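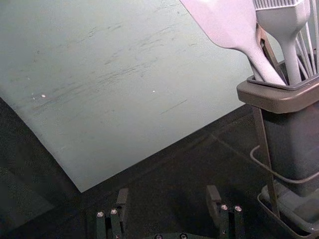
Old cutting boards and I have an understanding. I scuff them, they stay scuffed, and in November I read an article telling me to throw them out.

My green one has had 17 years of onions. I bought it at a closing-down sale in Fenstead, when it was smooth and I still owned one knife. Boonmee Pongsiri, who cooks far better than I do, looked it over last month and asked if I'd been ice skating on it.

So I priced a new one. The nice ones cost 47 dollars, and for that you get a groove for juices I have never once produced. I scrubbed mine with baking soda instead, which changed my shoulder a good deal and the board very little. Then I made soup.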